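Restel
Newsroom
Press releases
Product safety

Restel recalls hand-held grippers after cable fault leaves jaws closed

1172 units affected. Customers should stop using them and check the serial label before the next work session.

TRATHOLM, August — Restel is recalling 1172 hand-held grippers used to record manual tasks for robot training. A fault in the cable connection can cause the powered jaw lock to stay engaged after the operator lets go of the trigger. In that condition the jaws hold whatever is between them until power is removed at the supply.

The company has received 40 reports of the fault. In 6 of them an operator's finger or glove was caught in the jaws. Two people needed first aid for bruising and went back to work the same day. There have been no reports of broken bones or cuts.

What went wrong

The gripper has a small motorized lock that helps the operator keep a steady hold on an object during a recording. The lock opens when the trigger is released. The release signal travels on the same cable as the position data.

Restel's engineers found that on affected units the strain relief, the sleeve that protects the cable where it enters the handle, was fitted too far back. Repeated bending at that point can break the release wire while leaving the data wires intact. The recording software then shows a normal connection and gives no warning, although the lock can no longer be opened from the trigger.

The lock should open when its signal is lost. On these units it does not. The firmware treats a missing signal as "no change" and keeps the lock in its last position. Restel considers this a design error in addition to the assembly error, and both are being corrected.

The fault was first reported by Zususport, which uses the grippers in pairs at its recording stations. An operator there was moving a bar of soap onto a rack on a Tuesday afternoon when the left gripper would not open. A coworker switched off the station. The same unit had passed its start-of-shift check that morning.

"We looked at that one unit and thought it was a worn cable," said Ekow Kyei, head of product safety at Restel. "Then the second one came in with the break in the same place, and we pulled units off the shelf and found the sleeve in the wrong position on those too. We should have caught it at final inspection. The inspection step checked that the sleeve was there. It did not check where it was."

Which units are affected

The recall covers grippers assembled at the Tratholm plant with a serial number ending in the letter V. The serial label is on the underside of the handle. Units with a serial number ending in any other letter have a different cable entry and are not part of the recall.

The marker plates, table clamps and recording software sold by Restel are not affected. Units bought secondhand or received on loan are covered in the same way as units bought new.

What customers should do

Stop using affected grippers now, including for practice sessions and demonstrations.

Switch off power at the supply before unplugging the cable or handling the jaws.

Do not try to move the sleeve or repair the cable. Opening the handle can damage the lock spring.

Return both grippers of a pair, even if only one has the letter V. The two are calibrated together.

If a gripper locks while someone's hand or glove is in the jaws, switch off the supply first. The lock opens when it loses power. Do not pull against the jaws or turn the gripper by force.

Restel will send a prepaid box for each pair. Repaired grippers will have a new cable, a repositioned sleeve and firmware that opens the lock when the release signal is missing. Customers who would prefer a refund can ask for one when they request the box.

Changes at the work table

Restel is also changing its setup instructions. The current guide shows the supply switch under the table, where an operator with a gripper in each hand cannot easily reach it. The new guide calls for a foot switch that cuts power to both grippers, and for a second person in the room until the foot switch is fitted.

The guide will also cover cable routing. Cables should leave the handle in a wide curve, with enough slack that they do not pull tight when the operator reaches across the table. A cable that is bent sharply behind the wrist will wear faster, on recalled units and on any others.

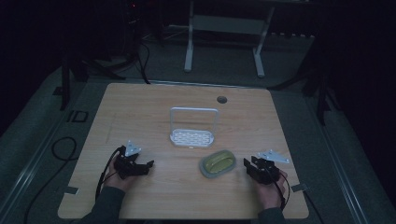
A two-handed recording station with a soap dish and rack on the table. Each hand holds a black gripper, with the cables trailing down past the hands.

"The people doing this work have both hands full all day," said Struan Buchanan, operations manager at Zususport. "If something locks up, they need to be able to shut it off without putting anything down. We have stopped the two-handed work until the new grippers arrive. The sessions will run late and we have told our clients so."

An outside test laboratory, Vasić, is checking the repaired design. Its tests include bending the cable at the handle and cutting the release wire while the lock is engaged. No repaired pair will be shipped until those tests are finished — Restel will post the result in the product safety section of its newsroom, whether or not the design passes.

Customers who have already recorded data with an affected gripper do not need to discard it. The fault does not change the position data. Recordings in which the lock stayed closed may show the trigger released and the jaws still shut, and customers may want to mark those.

Reporting a problem

Customers who have had a gripper lock, even once and without injury, are asked to report it through the product safety form on the Restel website. Please include the serial number, the task being recorded and how the jaws were opened.

Media contact: Restel press office, Tratholm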